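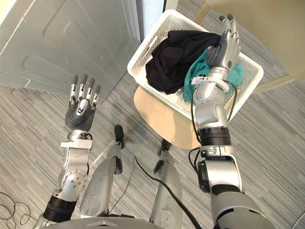 White basket on the round stool, with a black garment and a teal cloth inside.

Laundry Room FAQ — Horkton House

These answers cover the shared laundry room on the ground floor. Ask at the front desk if your question isn't here.

When is the room open?
From 9 in the morning until 10 at night, every day except Thursday, when it opens at noon after cleaning. A cycle that is already running at closing time will finish, but you won't be able to collect it until the next morning.

How do I book a machine?
Write your apartment number on the sheet by the door. One slot per apartment per day. If you are more than fifteen minutes late, the next person on the sheet can take the machine.

Can I use one of the baskets?
Yes. The white plastic baskets with openings in the sides stay in the room. Please don't take them upstairs. Wet clothes can sit in them for a short while, but they drip, so put a towel underneath if you are going to leave the room.

Why is there a stool?
To set a basket on while you load or unload. It saves bending down to the floor for every sock. It's a light wooden stool and not meant for sitting or for standing on to reach the shelf. Svitlana Hnatiuk at the desk has a step stool you can borrow.

Can I wash black and colored clothes together?
If they have been washed several times already, usually yes, on cold. New black clothes should go in alone for the first few washes. The dye comes out and a teal or light green item will go dull quickly. When in doubt, run two loads.
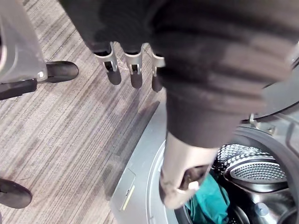 How full should the drum be?
Leave enough space to put your hand in flat above the clothes. Overloaded machines don't rinse well and the clothes come out with white streaks. A very small load is fine too, but a single heavy item, such as a bath mat, can throw off the spin. Add a couple of towels to balance it.

Something of mine is missing. Where should I look?
Check the drum first. Small items stick to the wall of the drum after the spin, or end up behind a paddle. Turn the drum by hand and feel all the way around. Then check the folds of the door seal and the bottom of your basket. Anything found by other residents goes in the box at the front desk and is kept until the end of the month.

Who cleans the filters?
Building staff do. Please leave service covers closed, even if the machine shows a drain error. Opening one with water still inside floods the floor. Call Hipólito Palma and leave a note on the machine — other residents need to know it's out of use.
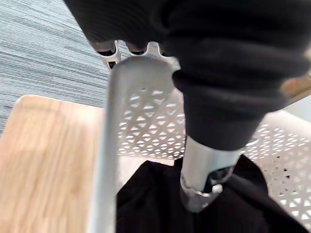
What about sweaters and other knits?
Turn them inside out, close any buttons, and use the delicate cycle with a low spin. Lift a wet knit from underneath with both hands. Pulling it out by a sleeve stretches the cuff and it may not go back. Dry it flat, away from the heater.

Which detergent should I use?
Any liquid or powder made for front loaders. No dye of any kind, please.

I left my clothes in the machine. Can someone else take them out?
Yes, once the cycle has been over for 10 minutes. They should go into a clean basket, not on the floor.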